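Tallwood Building, Ground Floor and Annex
Periodic Fire and General Safety Inspection – Checklist with Comments

Date of inspection: Tuesday, September 4, 2018
Inspector: Vasco Fonseca
Areas covered: reception, corridor A, textile store, annex workroom, plant closet
Previous inspection: November
Ratings: OK / Minor / Action / N/A

1. Exits and escape routes

1.1 Final exit doors open fully from inside without a key. OK
Comment: Front door and annex door both tested. The annex door drags on the threshold in the last few inches of travel but clears the required width.

1.2 Corridors free of storage. Action
Comment: Flat cartons marked Graltetti stacked along the left wall of corridor A. Clear width at the narrowest point is below what the escape plan shows. Move to the store or dispose of.

1.3 Exit signs lit and visible from all work positions. Minor
Comment: Sign over the annex door is lit but dim on one side. Replace lamp at next service.

1.4 Self-closing doors close and latch from any angle. Action
Comment: Door 4 closes but does not latch. Closer arm has been adjusted before; the screw heads are worn. Recommend replacement of the closer – further adjustment will not hold.

2. Fire extinguishers and alarm

2.1 Extinguishers in marked positions, pins and seals intact. OK
Comment: 6 units checked. All gauges in the green band.

2.2 Service tags current. Minor
Comment: Tag on the plant closet unit is unreadable. Bastos to confirm the service date from their own records and fit a new tag.

2.3 Manual call points unobstructed. OK

2.4 Weekly alarm test recorded. Minor
Comment: Log has entries for 18 weeks, with two gaps in July. Entries are initialed but the call point used is not always written down. Please enter the call point number each time so that rotation can be checked.

3. Textile store and workroom

3.1 Fabric kept clear of heaters and light fittings. OK
Comment: Top shelf is within limits. Do not add a further layer.

3.2 Rolls and bolts secured against falling. Minor
Comment: End stop missing on the lower rack, right side. Rolls are chocked with an offcut at present. Fit a proper stop.

3.3 Fabric and other soft goods not left out over walkways or outlets. OK
Comment: Checked in both rooms. Loose material to be returned to the shelves at close of work, as in the Tridstead procedure, page 119.
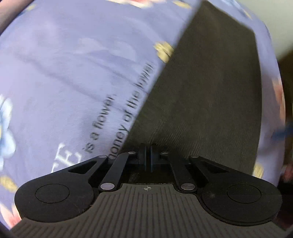

4. Electrical

4.1 Panel access clear, door closed, circuits labeled. Minor
Comment: Labels for the annex circuits are handwritten and two have faded. Print new ones.

4.2 No damaged cords or plugs in use. Action
Comment: Cord on the steam iron is split near the plug. Taken out of use during the inspection and tagged. Return to service only after repair and test.

4.3 Power strips not connected in series. OK
Comment: One case noted last November has been corrected.

4.4 Outlet covers intact. OK

5. First aid and housekeeping

5.1 First aid kit stocked and in date. Minor
Comment: Eyewash expires before the next visit. Reorder now.

5.2 Floors level and free of trip hazards. Minor
Comment: Edge strip between corridor A and the annex is lifting at one corner. Taped for now – needs screws.

5.3 Waste removed daily. OK

Follow-up
Items 1.2 and 4.2: before the next working day.
Item 1.4: within two weeks, door to be closed by hand until then.
All items rated Minor: by the next periodic inspection. Send completion notes to V. Fonseca with the item number in the subject line.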